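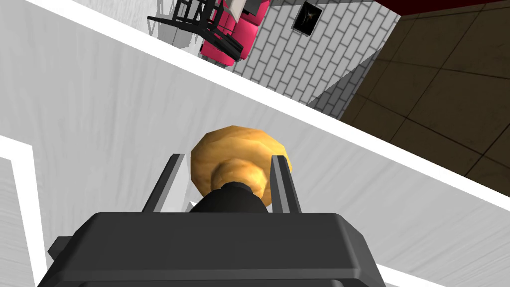
Narendra's popovers fell again, all of them, and before the list breaks out its usual theories I would like to put in a word for the pan. We have now had three weeks of messages on eggs, milk, altitude and the moral character of people who open the oven door. Meanwhile the shape everyone is after is simple enough: a wide domed top over a narrower foot, like the golden-yellow one at the head of this message, which I suppose could pass for a bun or a mushroom depending on how hungry you are. You don't get that shape in a shallow muffin pan. You get a hockey puck with ambitions.

On Tuesday, April 23, 2019, Narendra Tiwari wrote:

> Batch four, same as batch three. They go up fine, I get excited,
> I call people into the kitchen, and by the time the people arrive
> they have sunk. I am using the Gostport recipe exactly as posted
> in January, except skim milk and one fewer egg. Oven at 450 the
> whole way. My muffin pan is the one my sister left here, it has
> twelve cups and I fill all of them.
>
> Is it the flour? I can get the Rusgate bread flour again if that
> is the problem but it means driving to Lillach.
>
> Narendra

"Exactly as posted, except." I have been on this list long enough to know that the word after the comma is where dinner goes wrong.

Put the egg back. Put the whole milk back too. I ran skim for a year on doctor's orders and ate a lot of very pale leather.

Then the pan. Use something deep and fill every other cup, so six out of your twelve if you can't bear to buy a real popover pan. I got mine at the Skinner sale for less than the parking. Heat it empty first, butter it while it's hot, and don't fill past halfway.

Leave the oven at 450 for the first stretch and then drop it to 350 until they are darker than you think is polite. Most of us pull them when they look pretty, and a pretty one is still wet in the middle. Poke each one with a knife tip when it comes out – low on the side, where company won't see it.

As for the flour, don't drive to Lillach. I have nothing against Lillach, but plain all-purpose is fine, and whoever told you otherwise was probably selling gas.

One more thing. The batter does want to sit. I leave mine on the counter for 28 minutes, a figure I arrived at because that is how long the radio quiz lasts. Somebody wrote in last winter to say it has to be overnight in the fridge. I tried it and could not tell the difference, though I did forget it was there and put it in my coffee.

Let us know about batch five. And call people into the kitchen after.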